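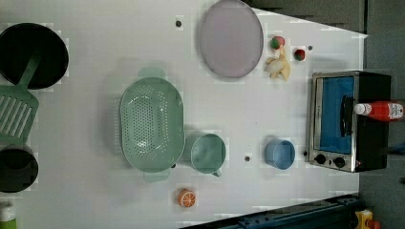 Selling used toys by mail, padded envelope or box?
Asked by Kirsty Wainwright

Clearing out play kitchen stuff before we move in July. Buyer wants 9 small pieces sent, nothing over a pound total. Envelope cheaper but worried about cracks. Anyone?

2 answers

Clive Hollis
Box. Always box. Sold more than 100 lots, only refunds I ever gave were envelopes. Reuse a shoe box, stuff the gaps w/ newspaper, tape teh seams twice. Weigh it after taping.

Hạnh Lại
envelope is fine if its soft plastic. ask the buyer what they want to pay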